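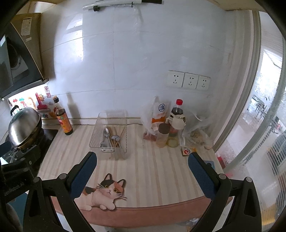

Jaws open over the counter, with the utensil holder straight ahead and the cat along the front edge.

Gerine: Frequently Asked Questions

Last updated Aug 23, 2020

Hello and welcome! Gerine is my kitchen robot project, a tabletop arm I'm putting together at home with a lot of help from the people at Stedunell, the shared workshop a short bus ride from me. These are the things people write to me about most often, and I've tried to answer them properly, which means some of the answers ramble a bit.

What is Gerine supposed to do?

Small tidying jobs on a kitchen counter. I'd like it to pick a spoon out of a holder, put it down where I ask, and put it back again when I'm done. That sounds like very little, I know, but a spoon is a slippery, shiny, awkward thing to grab when it's leaning on a bunch of chopsticks, and I've grown quite fond of the problem.

Do I need a finished arm before I can start?

No, and I wish I had understood that in March, when I spent weeks fussing over the shoulder joint. You can start with the hand-held grippers on day one. You hold them, you do the job yourself, and the camera keeps a record from the gripper's own point of view. My arm was still in pieces on a shelf at Stedunell when I made my first recordings.

Why do you work in a real kitchen and not on a clean bench?

I did try the bench! Everything went nicely there, and then I moved to the kitchen and the software had no idea what to do with sauce bottles and shiny tile. So now I leave the counter the way a counter normally is, with the bottles and jars and bags along the wall, and work around them. 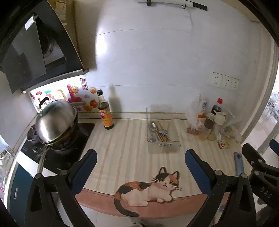
Same counter, coming in toward the spoons and chopsticks. The other gripper is at the lower right.

Does the cat on the counter confuse it?

I get this one a lot, and I'm delighted that so many of you like the cat. My early software did take an interest in her (I've decided she's a her), mostly in the black patches, which it seemed to think were small objects. More recordings with the cat in view cleared that up, and she's staying.

Why are the pads inside the jaws blue?

The color makes it easy for me to see where the jaw ends when I'm going through recordings. Black on black was miserable to look at in the evening. If your pads are some other bright color, use those and don't worry.

How many recordings do I need?

For one simple job, I had 600 before the arm did anything I'd want to show a guest. Please don't let that scare you off - they're short, and you can get a good batch done while the rice cooks. I'd do a few every day and shift things around in between, so the spoons aren't always leaning the same way.

How heavy a thing can the arm lift?

Mine manages around 700 grams with the arm tucked in close, and a good deal less at full stretch. Spoons and chopsticks are no trouble. I don't ask it to lift glass bottles and I'd ask you not to either, at least until you've had a long talk with your elbow joint.

Is it safe to run near the stove?

I keep everything switched off at the stove when I record or test, and I stay within reach of the power switch the whole time. Pan handles are the thing to watch, as they stick out farther than you think when you're looking at the spoons. Turn them away before you run the arm.

What are Plenen and Kwok? You mention them all the time.

Sorry, those are my own names and I forget that other people don't know them! Plenen is the arm itself. Kwok is the little program that sorts the recordings and throws out the ones where I bumped something. Genji Nakajima at Stedunell wrote most of Kwok, and he's the person to thank when it works.

Can I come and see it?

Yes, please do. I bring Plenen to the Stedunell open evenings whenever I can get it into the bag. Write ahead so I know to charge the batteries, and bring a spoon from home if you'd like to see how it does with one it hasn't met.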